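Votgate Lab Project Report
Two-Arm Kitchen Tasks: Collecting Demonstrations
18th July

1. Goal

Our group was asked to build a small set of demonstrations for a learning system that controls two arms at one table. We picked kitchen cleanup because the objects are cheap and the two arms have to work together. The set is called Bamano. It holds 59 episodes, all recorded in June.

2. Method

One student drove both arms while a second student kept the log. An episode started with both grippers open and away from the objects. It ended when the driver called stop. We recorded joint positions, gripper width and video, and saved everything with the Zamfir logger at 30 frames per second. 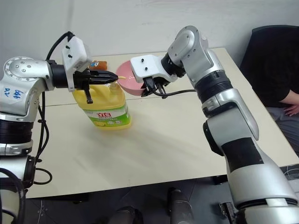

Bowl episodes took the most practice to drive. Both grippers have to work in a small space, and the driver has to watch two sets of fingers at once. With the right gripper clamped on the rim of the pink bowl and the left one reaching in toward it, the fingers are already close together, and the yellow soap bottle stands on the table near them. We kept the bottle in the set on purpose so the system would see examples with an obstacle close by.

3. Problems

We threw out 14 episodes before the final count. In most of them the bowl slipped in the gripper, and in 2 the log file was not closed correctly. We also changed the table height after the first session, so those early episodes should be trained on separately.

4. Next steps

The Gultside group will train on Bamano first. We still need to write the labels for where each grasp begins and ends.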